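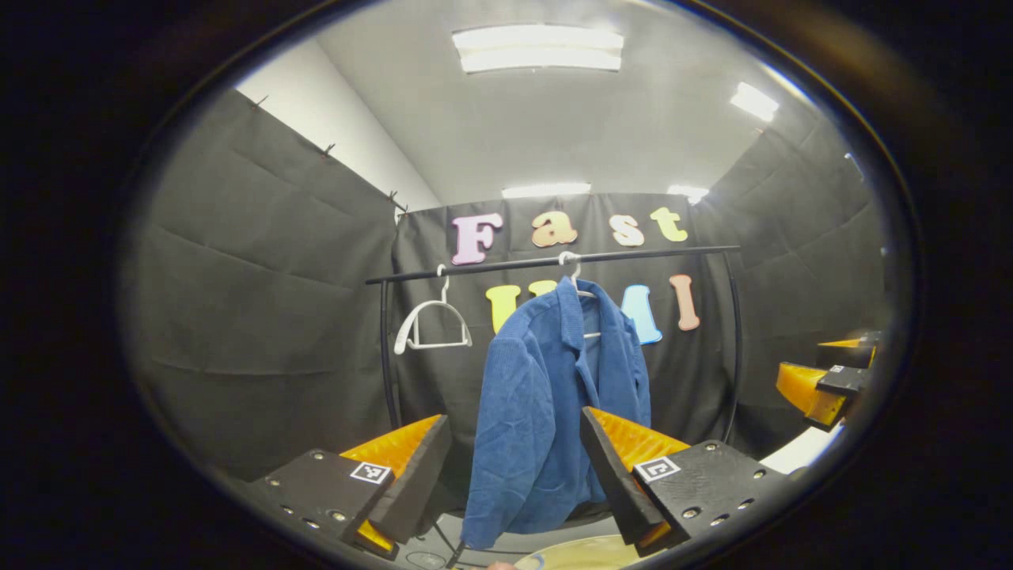 A job that used to end when the rail was empty now ends when the software agrees that it is, according to one reader's note appended to the first edition of this entry, and the remark has stayed in every edition since. It remains the shortest account of garment-handling automation at Santoro, a clothing returns and rehanging business, and of what the change has meant to the people employed there.

Background

Santoro takes in clothes that shoppers have sent back, checks them, puts them on hangers and returns them to the shops. Before automation the hanging was done entirely by hand at long tables, by staff known on the floor as hangers. The job title caused some confusion in written orders, one of which requested 3,000 new hangers and alarmed the payroll office.

Cloth is an awkward subject for machines. A box keeps its shape when lifted, while a jacket has opinions. Collars fold over, linings slide, and a sleeve will go wherever it likes. For many years the firm's only automatic equipment was the Mosska conveyor, which carried full rails from one end of the building to the other and was much admired for stopping when asked.

Introduction of the system

The present system, Gralum, was supplied by Bondix. It consists of two-fingered grippers, the software that directs them, and a large number of recorded demonstrations. The demonstrations are made by employees, who carry out the ordinary tasks of the trade with a hand-held gripper in place of their own fingers: taking a hanger off the bar, putting one back, moving a jacket along. The recordings are then used to train the machine.

At Santoro the first round of this work ran to 1,424 recordings. Staff who had hung coats for years found themselves hanging them slowly and rather badly, through a tool, for the benefit of a pupil that never said thank you. Most described it as restful.

Effects on daily work

The clearest change has been in what counts as skill. Speed was once the measure of a good hanger, and the quickest were spoken of with respect in the canteen. Under Gralum the most useful demonstrator is one who does the same thing the same way each time, and several of the floor's fastest workers proved hopeless at it. One was told that her movements contained too much flair — a comment she has since had printed on a mug.

The second change concerns mistakes. A dropped jacket used to be picked up and forgotten. It is now labelled, stored and occasionally discussed in a meeting. The system keeps a list of failed grasps, which stood at 839 when the first review was written, on 2023-02-18. Corduroy was singled out for praise in that review. Satin was given a paragraph of its own.

Physical strain has eased. Reaching up to the rail all day was the main complaint under the old arrangement, and it has been overtaken by complaints about screens, chairs and the tone of the error messages. The phrase "hanger not understood" has passed into general use at Santoro and is applied to managers, vending machines and the car park barrier.

Employment

No posts were cut in the first year, though vacancies were left open longer than before and two evening shifts were joined into one. A new grade, rail minder, was created for people who stand near the machine and help it. The pay is slightly better than for hanging. Critics inside the firm have pointed out that the duties consist largely of hanging.

Training for the new grade takes place each March and covers 116 slides, many of them about lanyards.

Reception

Opinion on the floor is mixed. Older staff tend to regard Gralum as a slow colleague who means well, and newer staff have less patience with it. Bondix describes the arrangement as a partnership. The employees' newsletter uses the same word, in inverted commas.

See also

Mosska conveyor
Returns handling
Coat hanger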